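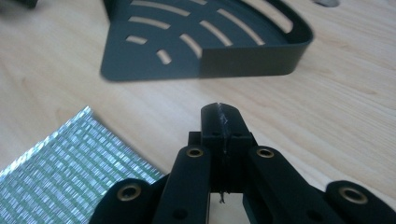

木のテーブルに置いた金属製コーナーラック。底にスリットの入った扇形タイプ。

水まわりの片づけ号、5月

すみません、今月は配信が遅れました。引っ越しシーズンの問い合わせが連休明けまでずっと続いていて、これを書いているのも夜の11時すぎ。走り書きです。読みにくいところは飛ばしてください。

今月の話は、浴室と洗面所の「床に置かない」について。先月号のアンケートでいちばん多かったのが、お風呂のぬめり。シャンプーボトルの底、洗面器の裏、排水口のふち。梅雨に入る前にやってしまいたい、という声がたくさん届きました。うちも同じです。

まず、全部出す。ボトルも、スポンジも、子どものおもちゃも、いつからあるか分からない試供品も。脱衣所に古いバスタオルを敷いて、その上に並べるだけ。15分あれば終わります。ここで拭き始めないこと。拭き始めると日が暮れる。私は先週これで失敗して、鏡のうろこ取りに夢中になって、夕飯が9時になりました。

出したら、毎日使うものだけ戻す。週に一度のもの(パックとか、かかと用の軽石とか)は洗面所の棚へ。月に一度のものは、正直もう使っていないと思う。試供品は旅行用ポーチに移すか、今夜使い切る。

戻す場所。床と浴槽のふちは使わない。選択肢はだいたい3つで、壁の角に付けるコーナーラック、タオルバーに引っ掛けるかご、マグネット。

コーナーラックは、角のデッドスペースが使えるのがいい。選ぶときは底を見てください。水が抜ける穴があるかどうか。底が平らな板だと、結局そこに水がたまって、床のぬめりが高いところに引っ越すだけになります。ふちの高さも大事で、低いとボトルを取るときに隣のが落ちる。夜中に落ちるとすごい音がします。心臓に悪い。

固定の方法は、粘着、吸盤、ねじ。賃貸の人はねじは無理なので粘着か吸盤。吸盤はタイルの目地をまたぐと空気が入って外れます。表面がざらざらした壁もだめ。粘着タイプは貼る前の掃除がすべてで、石けんかすが残っているとすぐ落ちる。中性洗剤で洗う、流す、乾いた布で拭く、そのまま一晩。貼ってからも説明書の時間どおり待つ。待てずに物を載せて落とした、というお便りが毎年きます。今年ももう来ました。

マグネットは、壁の中に鋼板が入っているユニットバスなら付きます。手持ちの冷蔵庫マグネットを壁に当ててみるのが早い。付けばラッキー。ただし裏側に水が残るとさびの跡が出ることがあるので、ときどき外してふいて下さい。

引っ掛けるかごは工事なし、粘着なしで気楽。そのかわり場所がタオルバーに縛られる。バーの耐荷重も見ておくこと。詰め替え用の大容量ボトルを並べると、思ったより重いです。

値段の話。2,000円を超えるあたりから急に種類が増えます。3,000円までの予算なら、ラック本体と替えの粘着シートまで一緒に買えることが多いはず。高いものを買うより、替えのシートを一緒に頼んでおくほうが後で助かります。引っ越しのときにも使うし。

洗面所編もちょっとだけ。歯ブラシは立てるより吊るす派です。コップの底に水がたまるのがいやで、コップごとやめました。家族には最初不評でしたが、3日で慣れた様子。ドライヤーはコードを本体に巻かないこと、根元が傷みます。ゆるく束ねてフックへ。洗濯機の上の棚は、奥のものから忘れられていくので、奥には何も置かないと決めてしまうのが楽。うちは奥に柔軟剤が眠ってました、しかも同じ香りのが。

掃除のタイミング。最後に出る人が、冷たいシャワーで壁と床をざっと流して、水切りワイパー。ラックは底の裏に石けんかすがつくので、月に一度は中身を全部おろして裏もこする。古い歯ブラシで十分です。洗剤を使うときは換気をして、塩素系と酸性のものは絶対に混ぜない。毎年書いてますが今年も書きます。金属のラックに塩素系をかけっぱなしにするのもやめておきましょう、変色することがあります。

読者の方からのひとこと。「ボトルを全部白い容器に詰め替えたら、どれがシャンプーか分からなくなりました」。分かります。輪ゴムを一本巻いておくと、目をつぶっていても区別がつきますよ。シャンプーに一本、コンディショナーはなし。ラベルは湯気ではがれるので輪ゴムがおすすめ。それと詰め替えの前に容器を洗ってよく乾かかすこと。つぎ足しはカビや菌の元になりやすいです。

お知らせをまとめて。

・スヴェロ(Suvero)の収納相談会、今月は午前10時からの回を追加しました。浴室の写真を持ってきてもらえると話が早いです。角の幅も測っておいてください。

・テクレアブ(Tekleab)店の貸し工具コーナー、棚卸しのため月末はお休み。水平器を借りたい方はお早めに。

・前号で「珪藻土マットは水洗いできない」と書きましたが、洗えるものもあります。製品の表示を確認してください。訂正します。

来月は靴箱の湿気の話を書く予定です。新聞紙派と乾燥剤派、両方のお便り待ってます。締め切りは来月号の準備が始まるまで、つまりなるべく早く。返信はこのメールにそのままどうぞ。

(編集担当)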